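Chapter 6
When Medicines Meet: An Introduction to Absorption and Timing

Opening

Most of us, if we are asked how a pill works, will say something like "you swallow it and it goes into your blood." And that is a perfectly fair answer, as far as it goes! A great deal can happen between the swallowing and the blood, though, and this chapter is about that stretch of the journey. We will be spending most of our time in the stomach and the small intestine, with a few side trips to the liver, and by the end of it you should be able to look at a person's morning routine (the coffee, the cereal, the vitamins, the prescription bottle) and have a good idea of which parts might get in each other's way.

I want to begin with a story I have used in my own classes for years, with the details changed a little each time. A man in his sixties takes a thyroid tablet every morning at 7 o'clock. He has done so for a long while and his lab results have always been steady. Then one October his results drift. He feels tired and a bit cold, and his dose is raised. A few months later it is raised again. He has not missed a tablet, and his pharmacy has not changed the product. What he has done, on the advice of a friend at the gym, is start taking a calcium supplement with his breakfast, and because he is a tidy person who likes to get things over with, he has begun swallowing the two together.

You may already see where this is going. Calcium can hold on to the thyroid hormone in the gut, and the part that is held does not get absorbed well. The dose on the label stayed the same all that time, and the dose reaching his blood went down. When the two were moved apart by several hours, his results began to climb, and his doctor was able to bring the dose down again, a step at a time.

I am fond of this story because there is no villain in it. Both products were sensible things for him to take. Farhad Ebrahimi, who taught the pharmacy course at Pondley when I was starting out there, used to tell us that the most useful question you can ask a patient is also the plainest one, namely "What else do you take, and when do you take it?" He made us practice asking it out loud, over and over, until we stopped sounding like we were reading from a card. I still hear his voice when I ask it.

Three ways a medicine can be held back

For the purposes of this chapter, we can sort the interactions that happen before a drug reaches the bloodstream into 3 groups. They overlap, and you will meet cases that seem to belong in two of them at once, so please don't worry too much about the borders.

The first group is binding. One substance attaches to another in the gut, and the pair is too large or too poorly dissolved to pass through the intestinal wall. Calcium, iron, magnesium and aluminum are the usual partners here, and some antibiotics, such as the tetracyclines, are well known for being affected. So are certain cholesterol medicines that work by binding bile acids, which will sometimes bind other drugs as well.

The second group is a change in acidity. Some medicines need an acid stomach to dissolve properly, and if the patient is also taking something that lowers stomach acid, less of the medicine may get through. Certain antifungal drugs behave this way. Students often assume that spacing the doses apart will solve the problem, and with a simple antacid it frequently helps. With the longer-acting acid reducers it may not help much at all, as the effect goes on through the day.

The third group is a change in speed. Food, and especially a fatty meal, slows the emptying of the stomach. Some drugs arrive later but in the same total amount, and for many patients that makes little difference. For a painkiller taken in the middle of a bad headache, it can matter quite a lot.

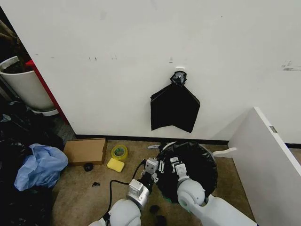

CHAPTER 6 | BEFORE YOU READ ON

Take a few minutes with these before going to Section 6.1. Write your answers in pencil, and come back to them once you have finished the chapter.

Think of a person you know well who takes at least one medicine every day. Sketch out their morning, hour by hour, including food and drink. Where would you expect trouble, if anywhere?

The reading for Section 6.3 follows a patient, Mrs. Noguchi, who is 75 and takes an iron tablet along with an antibiotic for a chest infection. Before you turn to it, suggest a schedule that keeps the two apart and that she could realistically follow. (A schedule that has her up at 3 in the morning is not a kind one.)

Key words for this chapter

Absorption: the movement of a drug from the place where it is given into the bloodstream.

Bioavailability: the share of a dose that reaches the general circulation unchanged. If a patient swallows a tablet and 33 percent of the drug gets there, we say its oral bioavailability is 33 percent.

Chelation: a kind of binding in which a metal ion, such as calcium or iron, is gripped by a drug molecule at more than one point.

Gastric emptying: the passage of the stomach's contents into the small intestine.

6.1 The stomach as a waiting room

We tend to give the stomach more credit than it deserves. Most drugs taken by mouth are absorbed chiefly in the small intestine, with its enormous folded surface, and the stomach serves mainly as the place where a tablet breaks up and waits its turn. On an empty stomach, a tablet taken with a full glass of water may move along in some 30 minutes, and after a heavy dinner it can sit there a good deal longer. Let us look first at what happens to the tablet while it waits, beginning with the coating.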